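Giving up the car, one year in

Jan 14, 2024

It is a year this week since I sold the car. A few people have asked how it has gone, so I am writing it down in one place.

The car was costing me £2,586 a year before I put any petrol in it. That was insurance, tax, the MOT, a service and two repairs I had been putting off. I had driven 2,934 miles in the last twelve months I owned it, most of them to the supermarket and back, or out to Shona Bolger's on the ring road. I did the sum on the back of the insurance letter and rang a dealer the same afternoon.

I spent £622 of the money on a second-hand bike, a Tawhiri with a rear rack and mudguards. The rest went into savings and has mostly stayed there. Bus fares and the odd taxi come out of my normal account and I have stopped keeping track of them.

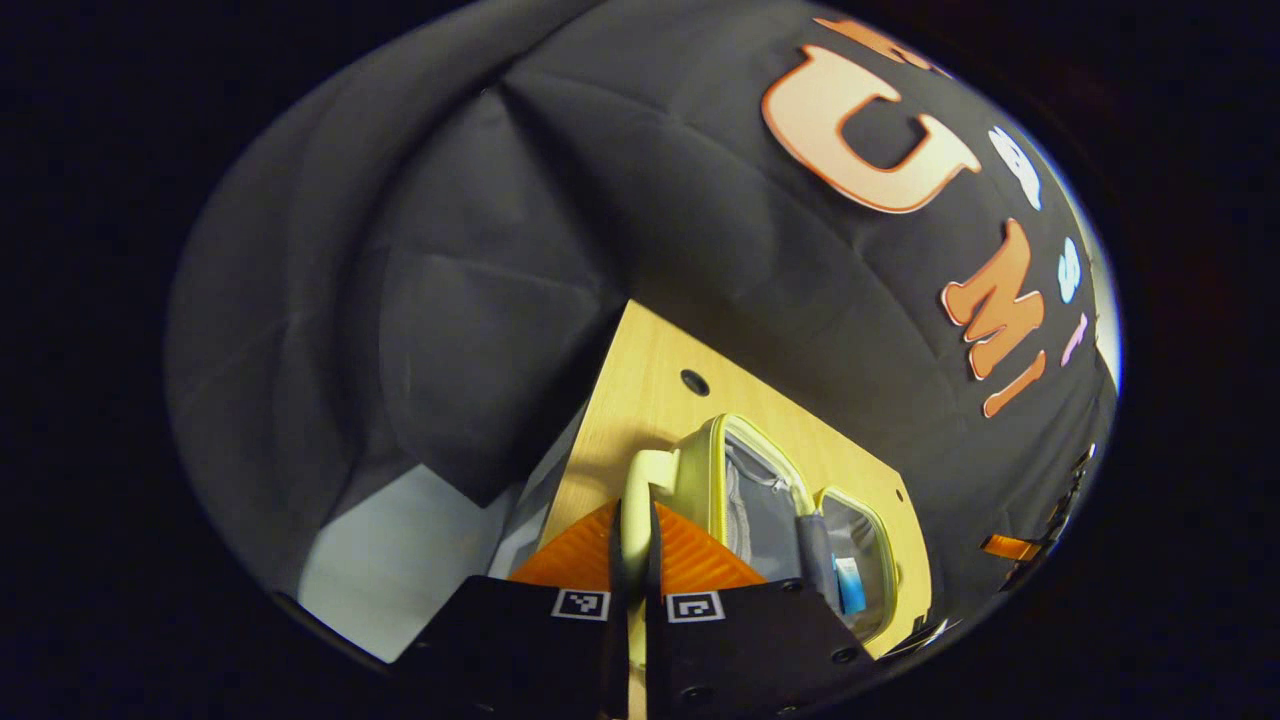

Getting to work

Work is the easy part. The number 6 stops at the end of my road and again outside the office. It is slower than driving by twenty minutes in the morning and no slower at all coming home, when the bus lane does its job. I read on the way in. On the way back I mostly look out of the window.

I cycle on dry days if I am up in time. The hill by the old Luvach works was hard until about May and is now only annoying.

Shopping

I used to do one big shop a week. Now I go three times and carry less. Potatoes, cat litter and anything in glass have to be spread out over different days. I had one large delivery in December and will probably do the same again before Easter.

I also keep a bag packed by the door. When you have a car you leave things in it without thinking, and it took me a few months of being caught out before I sorted this. Plasters, tissues, a spare pair of socks, a bus timetable for Sundays because the app is wrong on Sundays.
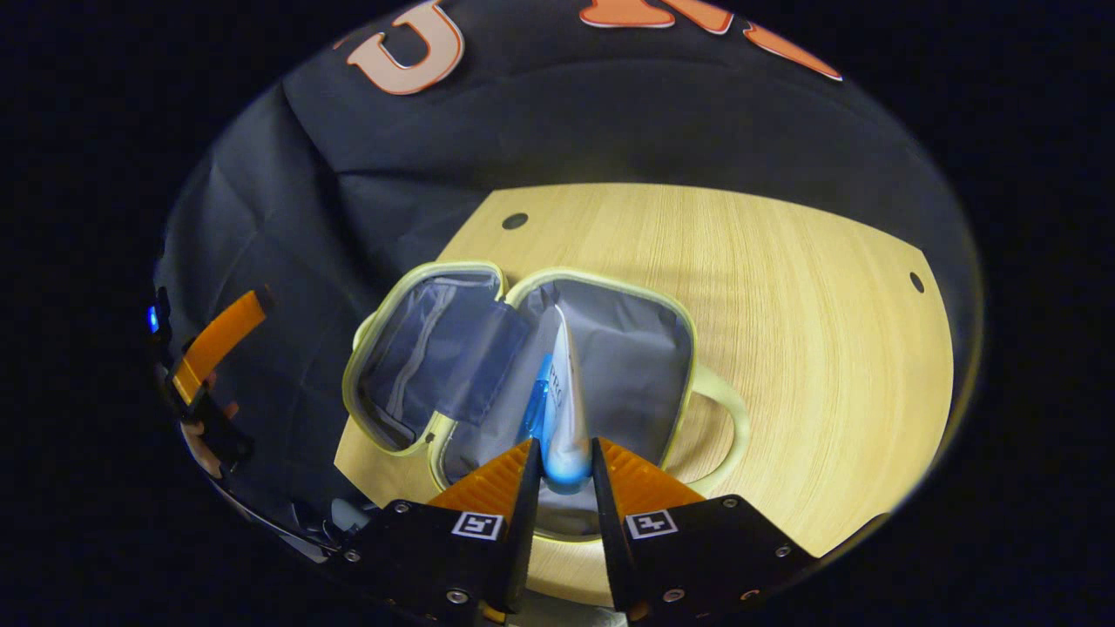 The rest of it is habit. I check the last bus before I agree to anything in the evening, and I have got used to being the one who leaves first.

What I miss

Going to the coast. There is no sensible way to get to Hisasham by public transport outside the summer. Ataahua Pirihi drove us both there in September and I paid for the petrol and lunch, and that was a good day, but I don't like asking. I looked at hiring a car for a weekend and may still do it in February if the weather is any use.

I also miss being able to take things to the tip. There is a broken chest of drawers in my back bedroom that has been there since April.

I don't miss parking, or scraping the windscreen, or the noise the front left wheel made.

Would I buy another one? Not this year. If my job moved out to the Brornora site I would have to think again, as the bus doesn't go anywhere near it.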